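Clunilix Countertop Dishwasher
Section 4: First Set-Up and Water Connection

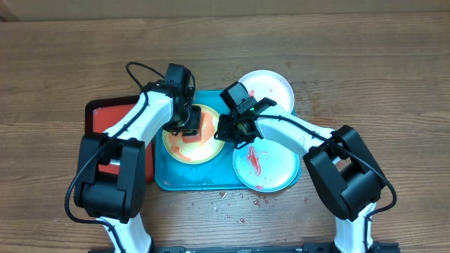 4.1 Before you begin

Read Section 2 (Safety) before you start. This section covers placement, leveling, filling from the built-in tank, connection to a faucet, drain hose routing and the first empty cycle. It applies to all units with the Nodness control board. If your unit has the earlier board (two buttons, no display), use the leaflet packed with it. The menu steps in 4.6 and 4.7 will not match your panel.

Parts supplied:
Drain hose with molded hook end
Inlet hose with filter washer
Faucet adapter, inside and outside thread
Filling jug
Water hardness strip, sealed
Lower rack, cutlery basket, fold-down cup shelf
Rinse aid measuring cap

You will also need a bubble level, a dry cloth and a bucket.

Keep the transit foam until the first cycle has finished. The carrier may refuse a damage claim if the foam is missing.

4.2 Choosing a location

1. Choose a flat surface that can carry the weight of the unit when filled and loaded. The rating plate inside the door gives the loaded weight.

2. Check that the door can open fully without touching a faucet, a backsplash or the front edge of a shelf. The door must rest on its own hinge stops.

3. Leave a gap of 2 inches behind the unit and on each side. The vent on the left side must stay clear.

4. Leave 18 inches of open space above the unit. Steam is released when the door unlocks at the end of a cycle and can lift veneer or paint on a low cabinet.

5. Place the unit within 5 feet of the sink. The drain hose must not be extended.

CAUTION: Do not place the unit on a cooktop, even one that is disconnected. Do not place it on a folding table or a wheeled cart.

Note: Untreated wood counters can mark under the feet. A Rollska mat or any flat rubber mat without holes may be used. Do not use carpet or foam.

4.3 Removing the transit parts

1. Open the door and lift out the lower rack.

2. Pull the foam block from the sump. It is a tight fit. Turn it a quarter turn to the left while pulling.

3. Remove the tape from both spray arms. Spin each arm by hand. It should turn freely and come to rest without scraping.

4. Take out the round filter, check that no scraps of foam are caught under it, and refit it. The arrow on the filter handle must line up with the arrow on the sump.

5. Refit the lower rack with the taller tines at the rear.

If a spray arm scrapes, press its center cap down until it clicks. If it still scrapes, the arm may be seated on a piece of tape.

4.4 Leveling

1. Set the bubble level on the inside lip of the tub, left to right.

2. Adjust the front feet. Turn clockwise to lower, counterclockwise to raise.

3. Repeat with the level placed front to back. The unit should be level or lean very slightly to the rear. It must never lean forward.

4. Push down on each top corner in turn. If the unit rocks, extend the raised foot until it makes contact.

5. Close the door. It should latch with one click and light pressure.

Note: A forward lean lets water collect behind the door seal and is the most common cause of drips at the front corners. Check the level again after the first week. The feet settle, mostly on mats.

4.5 Water supply

The unit can be filled by hand or connected to a faucet. Do not set up both. When the inlet hose is fitted, the tank sensor is ignored.

4.5.1 Filling by hand

1. Switch the unit on. The tank light flashes.

2. Lift the cap on top of the unit and pour in cold or warm water with the jug supplied.

3. Stop when the tone sounds and the tank light is steady.

4. Close the cap.

CAUTION: Do not pour boiling water into the tank. Do not add detergent, vinegar or rinse aid to the tank.

If the tank is overfilled, the extra water leaves through the overflow at the rear and runs onto the counter. Wipe it up and wait for the surface to dry before plugging in the unit again.

4.5.2 Connecting to a faucet

1. Unscrew the aerator from the faucet. Keep it somewhere safe.

2. Try the adapter by hand. Use the inside thread for faucets with an outside thread, and the reverse.

3. Place the filter washer in the hose end, mesh side toward the faucet.

4. Screw the hose to the adapter. Tighten by hand only.

5. Screw the other end to the inlet at the rear of the unit.

6. Open the cold tap slowly and check both ends for leaks. If water shows at the threads, close the tap, unscrew, reseat the washer and try again. Do not use a wrench.

CAUTION: Close the faucet after every cycle. The inlet valve is not designed to hold pressure for long periods.

Pull-out spray faucets cannot be used with this adapter. Fill by hand instead.

4.5.3 Drain hose

1. Push the plain end of the drain hose onto the outlet at the rear until it meets the collar.

2. Slide the clip over the joint and release it.

3. Hang the hook end over the edge of the sink. The open end must stay above the water line if the sink is plugged.

4. Check the full length for kinks. The highest point of the hose must be no higher than the top of the unit.

If there is no sink nearby, the hose may be led into a bucket placed on the floor. Empty the bucket before each cycle.

4.6 Setting the water hardness

The setting controls how much rinse aid is released. The factory setting is 2, which suits most town supplies. Well water usually needs a higher setting.

1. Dip the strip in cold tap water for one second. Shake it and wait one minute.

2. Compare the strip with the color chart on its wrapper and note the number.

3. With the door closed and the unit on, hold Program and Delay together until H appears.

4. Press Program to step to the number you noted.

5. Press Start to save. The display shows H again and then the time.

If no button is pressed for a short time, the panel returns to the previous setting without saving.

Note: If white film stays on glasses after several cycles, raise the setting by one. If glasses show blue streaks, lower it by one. Allow a few cycles between changes.

4.7 First cycle (empty)

Run one cycle with no dishes and no detergent. It clears factory test water and any residue from the seals.

1. Plug the unit directly into a grounded outlet. Do not use an extension cord or power strip.

2. Fill the tank, or open the faucet.

3. Select Rinse.

4. Press Start and close the door.

5. Stay near the unit while it fills and check beneath it with a dry cloth.

6. When the tone sounds, open the door a few inches and stand back from the steam.

A smell of warm rubber is normal and fades with use. A small amount of water in the sump is also normal and keeps the pump seal from drying out.

If the display shows E1, no water has reached the unit. Check the faucet or refill the tank. E3 means slow draining. Check the hose for kinks and the filter for foam. E4 means water in the base tray. Unplug the unit, close the faucet and go to Section 9.

4.8 First load

1. Scrape off food. Rinsing is not needed unless the dishes will stand overnight.

2. Place plates in the lower rack facing the center. Leave one tine empty between deep plates.

3. Stand trays and serving plates along the sides, never across the front, where they block the detergent door.

4. Place cups on the fold-down shelf with the open side down and slightly tilted.

5. Put cutlery in the basket with handles down, except sharp knives, which go in with the blades down.

6. Spin both spray arms to confirm that nothing sticks out into their path.

7. Add detergent. Tablets may be cut in half for the Quick program.

Not suitable: cast iron, wooden boards, crystal, thin plastic, nonstick pans unless marked dishwasher safe, and anything with a glued handle.

Note: Colored plastic plates dry slowly. Use the Extra Dry option or leave the door ajar after the cycle. Tomato and turmeric can stain light plastic in any program.

4.9 Record of installation

Write the serial number from the door edge on the inside back cover. You will be asked for it when ordering parts. The current parts list holds 2,129 entries across all models, and several hoses look alike but have different collars.

Replacement filter washers and clips are sold under the Yeon label. Washers from garden hose kits are thicker and will leak at the inlet.

Section revised 11/08/2024. Changes from the July issue: hardness menu steps corrected (4.6), E4 instruction moved to Section 9, pull-out faucet note added.
Technical text: Deok-su Baek

Continue to Section 5: Programs and Options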